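23 October 2021

Second day with the Jitpraphai kit on trial at Torkside. Ebise Zeleke drove it over from Utwood on Thursday and left us the manual, the spare cables and a quote. Two arms, two hands, the assembly board and 10 hours of phone support come to 1,070 a month. Gencombe wants 900 for theirs, but the hands are extra and the support is by email only.

Came in at nine and had the place to myself. Startup is quicker than I expected. I ran the peg routine from the manual first with no changes, then again with the right hand set slower. 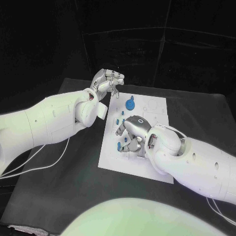 The slower setting is the one I would use. At the default speed I kept reaching for the stop button, and I don't want whoever takes over from me doing that all day. Rungnapa Thongdee called at noon to ask if it was worth the money. I told her to wait for my notes.

Read the service terms over lunch. Page 207 of the manual says the finger joints count as wear parts, so they are not covered after May. Need to ask Ebise about that before anyone signs.
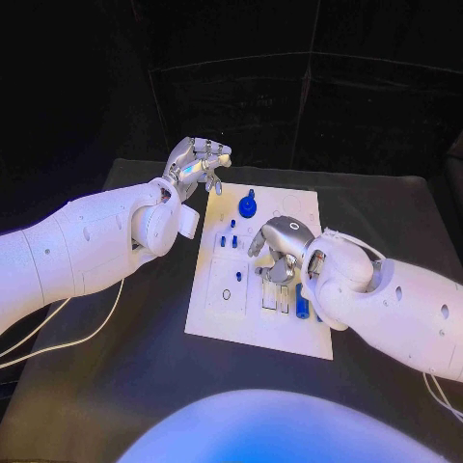

Gencombe's demo board was the other thing on my mind in the afternoon. It only had pegs, all one size. The Jitpraphai one also has the gear-like piece with the stem on top and a short, thick cylinder, and those are closer to what we handle – I'd put more weight on them than on the pegs. I want both kits tried on the same parts.

Wrote up half the notes and shut down at four. Still have to find the return form.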